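Romgate 2 keypad: frequently asked questions

What is the Romgate 2?
It is a small USB keypad with 15 keys. Each key has its own display, so the label changes with the program you are using. The keypad is made by Wundard and works alongside your regular keyboard.

Which computers does it work with?
Windows 10 and macOS 10.13 or later. On Linux the keys will type, but the labels stay on the default set.

Do I need to install anything?
Only if you want to change the labels. The setup program is called Nerard and can be downloaded from the support page. Version 17 is the current one. Older versions will not see the Romgate 2.

How do I make my own layout?
Open Nerard, pick a program from the list on the left, and drag an action onto a key. Press Save. Layouts are stored on the keypad, up to a total of 3,000 actions.

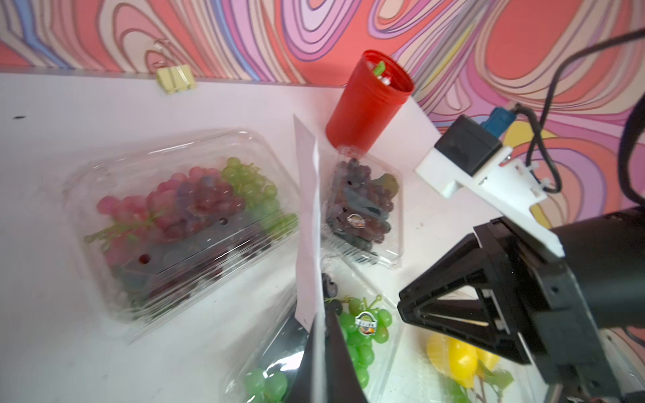 Can I use someone else's layout?
Yes. Choose Import and select the file. Géza Szénási keeps a set for audio editing, and Amedeo Cattaneo has one for spreadsheets. Both are in the shared folder.

The labels are blank. What should I do?
Unplug the keypad, wait a few seconds and plug it straight into the computer. Many unpowered hubs do not supply enough current for the displays.

Can I dim the displays?
Yes. Hold the top left and top right keys together, then press any bottom key to step through the levels.

Will my layouts from the first Romgate carry over?
Not yet. A converter is planned for August.

Last updated 20 July 2019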